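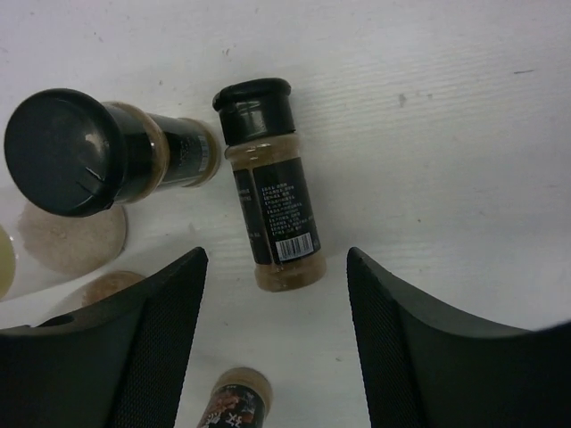
Contra o frasco com moinho incorporado

Senthil Warrier
09/03/2024
35 comentários | 191 partilhas

O moinho incorporado é um acessório de venda, e a cozinha doméstica ficaria mais bem servida sem ele. Defendo esta posição há anos, com pouco sucesso, e volto a ela depois de ter esvaziado o armário dos temperos para uma mesa branca e separado tudo por tipo de tampa.

O argumento habitual a favor do moinho é a frescura. Para a pimenta em grão, aceita-se. O grão inteiro conserva os óleos voláteis e a moagem no momento tem efeito mensurável no aroma. O mesmo raciocínio não se transfere para misturas já granuladas, em que a superfície exposta é grande desde a fábrica. Nesses casos o mecanismo limita-se a reduzir um pouco mais uma partícula que já perdeu parte do que tinha a perder, e fá-lo por cima de uma panela a libertar vapor. O vapor entra pela abertura, o sal absorve a humidade e as lâminas empastam.

Há também a questão da dosagem. Uma colher rasa é repetível; uma volta de moinho não é, porque depende do ajuste, do desgaste e do nível de enchimento. Quem cozinha de memória não dará pela diferença. Quem segue uma receita escrita, ou a escreve para outros, dá.

A tampa de rosca simples resolve quase tudo isto. Veda melhor, lava-se, aceita um funil e deixa entrar a colher, desde que o gargalo o permita. Neste último ponto os fabricantes falham com regularidade: um frasco de 200 ml com gargalo estreito obriga a verter, e verter é outra forma de não medir.
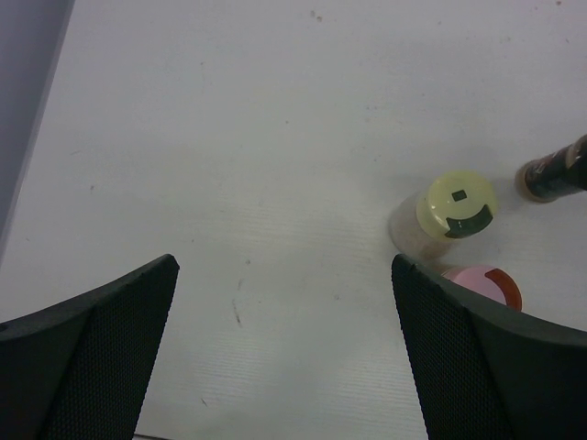
O segundo problema é o rótulo. Um rótulo escuro a envolver o corpo do frasco tapa a zona em que interessa ver o nível, e o texto miúdo lê-se mal à distância de um braço. A informação útil na cozinha cabe em duas linhas — nome e data de abertura — e devia estar na tampa, porque é a tampa que se vê numa gaveta. Uso etiquetas de papel Zorudden, escritas a lápis. Saem com água morna e não deixam cola.

Quanto à arrumação, prefiro a gaveta baixa à prateleira. Na prateleira, a segunda fila deixa de existir ao fim de um mês. Numa gaveta com cerca de 400 mm de largura cabem os temperos de uso corrente, deitados ou de pé conforme a altura. Os frascos cilíndricos deitados rolam e pedem uma régua divisória; a da Bretholm serve, embora seja curta para gavetas fundas.

Mantenho um único moinho, separado, para a pimenta. O resto passa para frascos de boca larga à medida que acaba. Conto terminar a substituição em junho.

Artigos recentes
O sal grosso e a humidade: notas sobre recipientes
Gavetas Derkstead, dois anos depois
Venkataraman e a torra das sementes em seco
Balança ou colher: medir menos de cinco gramas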